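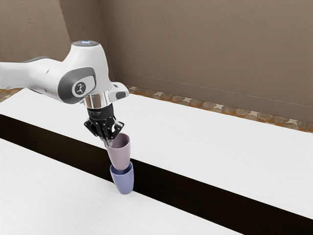

Jade Grewal asked under my last post whether it makes any sense to practise stacking in the simulator before the real arm is even bolted down. Fair question, so a thread.

Short version: yes for me, because the bench isn't finished and the sim is free. The mauve cup going into the blue one is the whole task. I've been at it since June.

The build lives in my half of the garage. The real arm is a secondhand Botix with a parallel gripper. It came with no manual and one missing cable. The cable is sorted. The manual I've given up on.

The sim room is nothing special. Two white tables, a stone floor, brown walls. I modelled the tables with a gap between them since my real benches don't meet either, there's a post in the way and the landlord likes his post.

The gap is where most of my trouble comes from. The blue cup is sitting right on the edge of it. I want the arm to cope with a bad spot like that, so I let the start position land anywhere on the far table, edge included.

Last batch was 579 tries. 452 ended with one cup in the other and the gripper open. I log the rest by hand under three headings: missed the rim, knocked the blue cup, dropped early. Knocked the blue cup is the biggest pile by a fair way.

Grabbing by the rim was a choice. I tried the sides first and the fingers fouled the lower cup on the way down. With the rim you have a bit more room underneath, but the cup can swing if you move too fast. Slowing the last bit of the descent helped more than anything else I changed.

Theerawat Saengthong asked what it runs on. Old desktop, one graphics card, fans at full noise. A batch takes 14 hours if I leave it alone. I start it after tea and try not to touch it.

The planner is Pullon, which is just the name of my folder of scripts. It's not released and it's not tidy. If you want the cup models I can put those up, they're plain tapered shapes and took me an evening.

Real cups are on the shelf already. Bought 12 at the op shop, all plastic, none of them quite the same colour as the sim ones. I don't think colour will matter. Friction might.

Still to do on the bench: level the second table, fit the stop button where I can reach it from the stool, run power in from the other wall. Then the arm goes down on its plate and I try one cup, slowly, with nothing else on the table.

Jade, I'll post the first real run whichever way it goes.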